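Workshop notebook, insoles, March

Started 14:35, should have been earlier but the adhesive sheets from Trisard were still in the mail room. Mechthild signed for them. Put the opened pack back FLAT please, last one curled in the drawer and we lost two sheets.

Today = sorting out the white insoles for the Flumau order. Question from Seraina was whether we can send them as they are or if the edges need another pass. My answer so far: edges ok, heels not sure.

What I did
— wiped down table first, there was chalk on it from the pattern cutting
— laid pairs out lengthwise, toes to the right, so left/right mixups show up fast
— ran a thumb along each edge, looking for lifting
— heel cup pressed by hand, let go, watched how it comes back
— pencil mark on the underside only. Not the top!! The dotted side takes graphite and it does not come off with the eraser, tried that last month

Pair 3 is the odd one. Left heel springs back slow. Could be the foam, could be that it sat at the bottom of the box under everything else. Setting it aside overnight with nothing on top and will try again before deciding.

White rounded object, tan rim, then two white insoles:

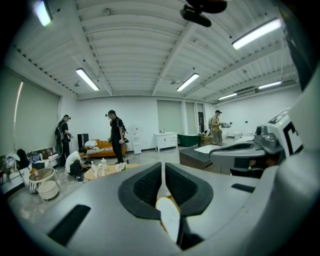
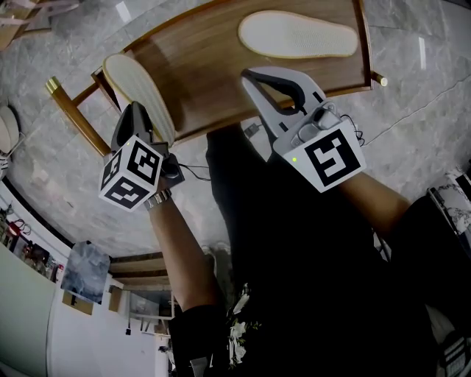
Edge finish. Emil wants the rim trimmed closer, says it catches when you slide the insole into a narrow shoe. I tried it in my own shoe and in the Riis last and did not get it to catch in either, but the Riis last is wide so that proves very little. Need something narrower. Ebbe had a narrow last on his shelf before the move, ask him.

If we do trim: small curved scissors, not the knife. Knife pulls the top layer at the toe and then you get a fuzzy bit that looks terible next to the smooth part. Bohumila did one with the scissors and it came out clean, took her ages though. For a full order that is a problem. Maybe only trim at the toe and leave the sides alone?

Sizes. Label on the box and the tally sheet dont agree. Box says 5 pairs, sheet says 3 plus 2 spare singles. Did not open the second box to check, ran out of time. Whoever gets there first, write it in here and initial it.

Roller shades — somebody please pull them down again when the afternoon sun is on that side, the glue pots skin over.

To do
pair 3 heel, retest
narrow last from Ebbe
call Wustness re: thinner foam, they promised a swatch
second box, count
tell Seraina no shipping date untill the heel thing is settled

Left the insoles on the long shelf under a clean cloth. Scissors are in my drawer, take them if you need them but put them back.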